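Prindthorpe Robotics Club > Student projects > Simulation

Thread: Door task, policy stops at the threshold

fenwick_b
Posted May 28, 2026

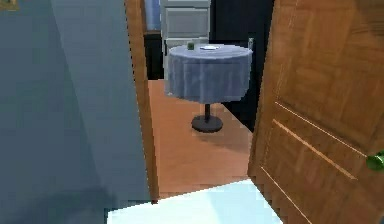

We are on the Gokano simulator, house set, task "go through the door and stop at the round table". The door part is fine now. The next part is not. In 194 of the 800 runs from last night the base gets as far as the threshold and then just sits there until the timeout. It doesn't hit anything, it simply stops sending drive commands.

Reward is distance to the table plus a bonus for crossing. Has anyone else in the second-year group had this?

tarnside
Yes, same thing in our team. We put it down to the floor change. The floor on the near side is pale blue and the table side is orange wood, and our policy had only been trained with one floor per run. We turned on random floor textures and it got better.

mopsy44
I doubt it's the floor. What is your collision penalty? If it is large, standing still is the cheapest thing to do near a door frame. Ours was set to 20 and the base wouldn't go near any doorway. We dropped it to 2 and it went through.

fenwick_b
It's 20. I copied it from the Cordier starter file and never changed it.

mopsy44
There you go then.

tarnside
We had 20 as well and still got ours moving with textures alone, so I don't think it's that simple. Change one at a time or you won't know which did it.

olddrum
Check the success test too. The starter file measures to the middle of the table, and the cloth hangs down over the tabletop edges. If your collision mesh follows the cloth, the robot may be counting a touch before it gets inside the stop distance. It would learn to keep away.

fenwick_b
Wouldn't that make it stop by the table, though? Ours stops well short.

olddrum
It might. Ours stopped in odd places once the penalty had been going for a while. Worth ten minutes to look.

mopsy44
Still say penalty first. It's one number in one file.

fenwick_b
Ran it with the penalty at 2 and the same textures. The base goes through a lot more often but it now clips the door on the way. Haven't touched the mesh yet.

tarnside
That's what I'd worry about. The Fultevau judges take points off for contact, and we have to show this in September. Put the penalty back up in stages once it can cross.

fenwick_b
All right. Textures tonight with the penalty back at 20, then both together. I'll put the logs in the shared folder under door_threshold.

olddrum
Save the seeds this time please.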